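Moved the Biltska docs site from a JavaScript scroll handler to CSS `position: sticky` this morning. Notes follow.

Main thread work on scroll is down from 50 ms to 15 ms – same page, same laptop.
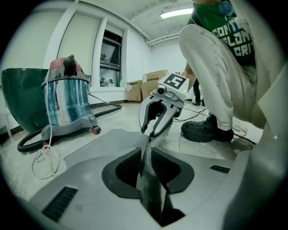
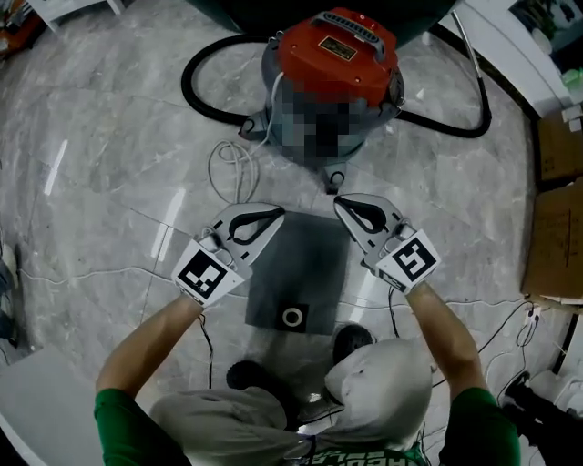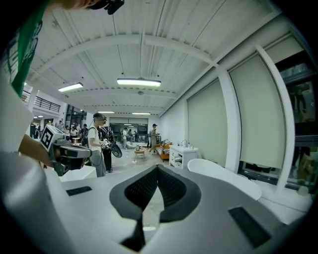
Dehua Fang: did you check the sidebar inside a parent with `overflow: hidden`? Sticky fails silently there.

Checked. It did fail – swapped to `overflow: clip`, with a fallback for older Safari. Nazari theme is next.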